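24 December 2025

Up before it was light. Drove to Stustbridge for the bread and the ham, and the queue at the baker's was out of the door. Paid 50 pounds all in, more than I meant to. Rosalie Widmer was two places ahead of me and says they are staying at Endside until March now, as the roof is taking longer than planned.

Home by eleven. Peeled the potatoes, wrapped the last of the presents, then ran out of tape — used string for Mum's. Rang the garage about the car and got the machine. It can wait.

Rain all afternoon. Read 90 pages of the library book and fell asleep over it. Must ring Aunt Jean before church, and take the ham out at six.

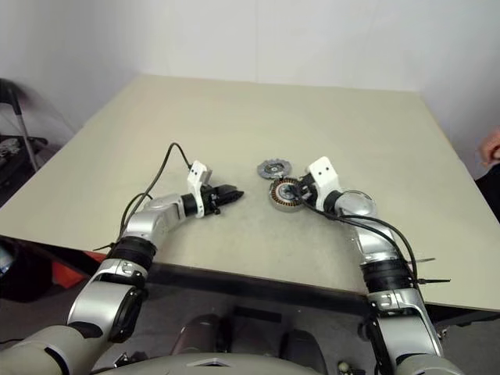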